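Demonstration Work Is Work, and Should Be Rostered as Such

206 shares
14 comments

Most discussion of automation in warehousing starts from the day the machine arrives and the headcount changes. At the Molevine returns building, where I have planned shifts for the past six years, the larger change came earlier. The sorting and shelving of used books is still done by people. What has changed is that part of their day now consists of doing the same tasks with a gripper held in one hand, so that the movement can be recorded and later used to train an arm.

The arrangement is simple on paper. Cevholm, which owns the building, wants an arm that can take a book from a table, turn it so the cover faces out, and set it upright without bending a corner. Writing rules for that task was tried and dropped. Books vary too much in weight, stiffness and surface, and a jacketed hardcover behaves differently from a bare one when two fingers close on it. The current method is to have experienced handlers perform the task many times and let the model fit itself to what they did. The target for the first phase is 814 accepted demonstrations per task, across nine tasks.

The word "accepted" deserves attention. A demonstration is rejected if tracking is lost, if the grip is adjusted more than once, if the item touches the edge of the table, or if the handler stops partway. In the first month of the Nerkness task set, 422 recordings of the upright placement task passed review. The rejected ones took the same time and the same effort from the wrist. They do not appear in any weekly total, and until April they did not appear in anyone's hours as production either. They were booked as "system time," the same code we use when the network is down.

I objected to that code then and still do. A planner works with categories, and a category that treats labor as downtime will produce a bad roster every time. People who did three hours of recording were shown at the end of the week as having low output. Two of them were spoken to about it by a supervisor who was reading the report correctly. The report was wrong.

The second problem is physical. Sorting by hand lets a worker change grip, switch hands, brace a heavy book against the forearm. The gripper removes these options, because the arm will not have them. The handler holds the tool at a fixed angle, closes two fingers, moves at an even speed, and repeats. The tool is not heavy, but its mass sits forward of the hand. After 90 minutes the error rate on our floor rises noticeably, and the complaints move from the thumb to the outside of the elbow. We now cap sessions at that length and do not schedule a second one in the same half of the shift. The cap was set from our own rejection logs. I would have preferred to set it from an ergonomic assessment, and one has been requested.

The third problem is harder to put in a spreadsheet. A good handler has habits that make her fast – tilting a book slightly off the table with one finger before lifting, for example, or letting it slide the last half inch into place. In recording, most of those habits are faults. The handler is asked to work in a way she knows to be worse, and is scored on how consistently she does so. Several people on the afternoon shift told me that their normal sorting felt clumsy for an hour after a session. I have no measurement of this. I did move sessions to the end of the shift block for those who asked, and the remarks stopped.

There is a standard argument that this work is an opportunity. Handlers become trainers of the system, the skill is recognized, and a new job grade follows. I would support it if the grade existed. At present there is a hourly supplement, paid only on accepted demonstrations, and a certificate. The supplement creates the wrong incentive: handlers pick easy books. The model then sees a great many rigid hardcovers and very few limp paperbacks, and the first trial of the arm on mixed stock will suffer for it. Paying for the hour would cost slightly more and give better data. This point was made to Cevholm in writing in February, with the arithmetic attached.

The question of what happens when the arm works is asked at every shift meeting, and it should be answered with something firmer than goodwill. The people recording are supplying the material from which their replacement, or partial replacement, is being made. That is not a reason to refuse the project. Returns volume has outgrown the building, and the bench positions are hard to fill in winter. It is a reason to settle terms before phase two, while the recordings are still needed and the handlers have something to negotiate with. I would put four items in those terms: recording hours counted as production, an hourly rate independent of acceptance, a written session cap, and a commitment on redeployment with a date in it.

None of these requires new technology or a change in the project plan. The first needs one new code in the time system, which I can create in ten minutes once someone signs the form.
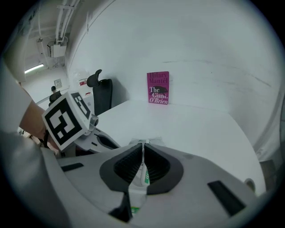

Waldemar Wilczyńska: The four items are fine but the order is off. Redeployment has to go first. We got the hourly rate at our site without much of a fight, and after that the company saw no need to discuss anything else. Also, who owns the recordings if the building is sold? Ours were copied to a second site before the contract mentioned it, and the handlers there were never asked to record at all.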